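Search tickets
Enter a ticket number or keyword
Go

Ticket 209 — Break room, coffee capsules and the clear box
Opened by: Perihan Ateş
Status: open

Hello all, and sorry in advance for the length, but I would like to get this one sorted properly before the Pruson visitors come in September. As most of you know, we moved the capsules out of their cartons and into a clear box so people could see at a glance what was left. It was a lovely idea and I still stand by it! The trouble is that it doesn't stay tidy for longer than a morning. The whites and the browns get mixed in with the yellow-green cappuccino ones, half of them end up on their sides, and by lunchtime there are capsules on the table in front of the box too.

What I have tried so far:

Standing them all lid up in rows. It looked beautiful, and it lasted until somebody wanted one from the back.

Standing them lid down. Worse, I'm afraid, as you can't read the flavor and people pick them up and put them back anywhere.

A strip of card down the middle as a divider. It slid over every time the box was moved for wiping, so I took it out again.

We had the same bother with the tea bags at the old Aksoy building, and there a drawer with compartments fixed it, but we don't have a drawer to spare on this floor. Kitex lists a tray with 17 round slots that might do — I haven't ordered it, as I can't tell from their page whether the wide rims would fit.

The tabletop and the capsules, both from the same visit to the break room:

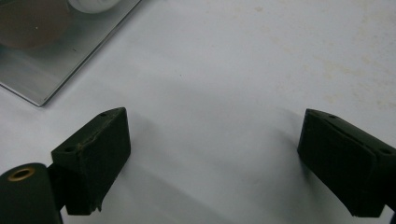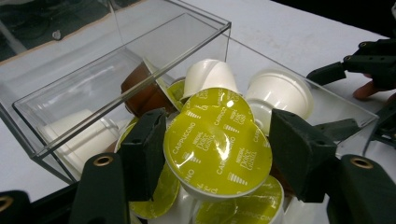 Alper Ertürk: Perihan, thank you for taking this on, I had been quietly grumbling about it myself. I'd hold off on the tray until we've measured a rim, and measure the widest part, where the foil is folded over. We bought one from Nutano for upstairs and the capsules sat on top of the slots like little hats. My suggestion would be 3 small boxes instead of one big one, a flavor in each, and the cappuccinos nearest the machine because those are the ones everybody reaches for. I have a ruler in my desk and will go down after lunch. Please leave the ticket open until then.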